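Cathal Horgan on clear plastic, soft fingers and when to stop planning

Cathal Horgan leads the manipulation software work at Memdale. His team writes the layer between the cameras and the motors: perception, grasp selection, and the controller that runs while two grippers share an object. We spoke in June, mostly over a white table in the office where the team collects its demonstrations.

The subject that keeps coming up is plastic food containers. "Clear ones and cloudy ones," Horgan says. "An opaque box gives you edges. With these, the table shows through the wall, and then a reflection cuts the thing in two. Our first segmenter would return 2 objects and be quite confident about both." 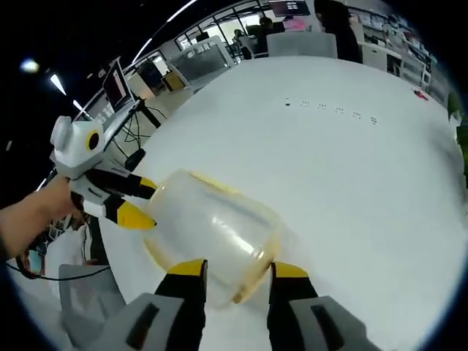 The fix was partly data and partly a change in what the network was asked for. Sellen, the team's perception module, no longer tries to produce a full outline. It predicts a few contact regions and a confidence for each. "If you only need to know where the fingers go, ask for that," he says. "The rest of the shape can stay vague." The demonstrations are done by people with hand-held grippers, one in each hand, and the set used for the current model has 3000 of them.

Planning is handled by a separate package called Frei. It used to compute both arm paths up front and then play them back. Now it plans a short stretch, hands it over, and plans again. Horgan would have made the change sooner, but the old version looked fine in simulation. "Containers in simulation don't flex. Press from two sides on a real one and the wall gives a little, so your second contact is already wrong -- not by much, but enough to slip."

The controller runs with a 30 millisecond budget per cycle. When Sellen misses it, the controller holds the last estimate and slows down. After 40 missed cycles in a row it stops and keeps its grip. "We argued over whether it should let go. I still think holding is right for a box with a lid on it."
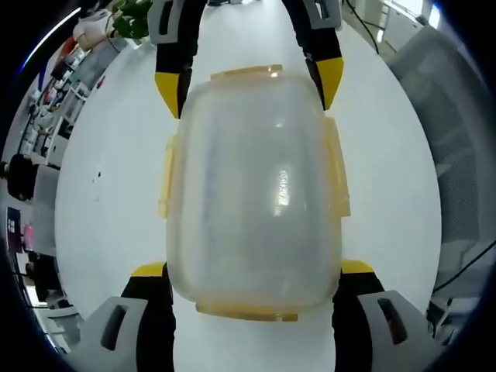 Logs, replay and what comes next

Most of the team's time goes into tooling. Eltier, the replay viewer, lines up both gripper views with the commands sent at each step. Horgan wrote the first version himself and says the timestamp code should be thrown out. "Each camera has its own clock. We correct for drift at the start of a recording and then trust it, and on long recordings you can see that go wrong."

A rewrite is under way. After that he wants to work on lids with latches, where the force needed varies from one container to the next.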